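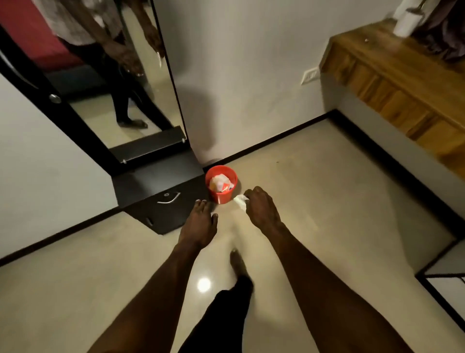 Figure 1. Reference task "tissue to bin", done by hand. View from head height.

Course: Planning and Buying Equipment for Household Robots
Handout 4 – From the task to the budget
Prepared by Ankica Ristić, with corrections from Ita Dolan

4.1 Start from the task

Last time we looked at the price lists, and many of you asked which arm is the best one. I cannot answer this before I know the task. For this handout the task is the one in Figure 1: pick up a crumpled tissue from a tiled floor and put it in a small bin. Please keep the figure next to you when you fill in the planning sheet.

Write down what the work asks from the equipment.

Reach. The object lies on the floor, beside the bin. A person bends down and the hand comes to the tiles. An arm fixed on a table cannot do this, so the base or the lift must be in the budget from the first day. Groups forget it every year.

Grip. Tissue is soft and has no fixed shape. The fingers curl around it. A stiff two-finger gripper may be enough, but ask the seller for a trial with paper, not only with a wooden block.

Vision. The floor is glossy and a ceiling light is reflected in it as a white spot. There is also a tall mirror near the bin, and the person appears in it a second time. Both can confuse a cheap depth camera. Plan a test day in a room like this before you sign the order.

Space. The bin is near a corner, between a low black cabinet and a wooden one. Measure the free width at your own site and compare it with the width of the base, including cables.

4.2 Budget lines

We use the Gukow exercise again. The team there has 1,516 euros left for accessories, after the arm and the base are paid. Suppose these prices:

Gripper finger pads, soft, one set: 50
Depth camera, second unit: 200
Mounting parts and cables: 50
Spare battery: 200

Sum: 500 euros. There remain 1,016 euros. Do not spend this rest on a better camera immediately. Finger pads wear out, and a second set should be on the shelf before the first one is finished. Put delivery and customs on their own line also.

4.3 Rent or buy

Raphaël Lebrun compared both ways for the Tomemance project. His rule is simple: if the base will be used less than 2 days in a week, ask for a rental offer first. In the rental offer, look for who pays when a motor fails. In Tomemance this was written nowhere, and the discussion with the supplier took until July.

4.4 Questions to send to the supplier

– What is the lowest point the gripper can reach, measured from the floor?
– Is the price of the lift included in the offer?
– How long is the delivery time for finger pads?
– Can we return the camera after a test in our own room?
– Who does the training, and in which language?

4.5 For the next meeting

Choose one household task of your own and fill in the sheet for it, with a full list of costs. Two pages are enough. Siobhán Mac an tSaoi will collect the sheets at the door. Groups who work with the Kondo offer should bring the second version, the first has a mistake in the battery price.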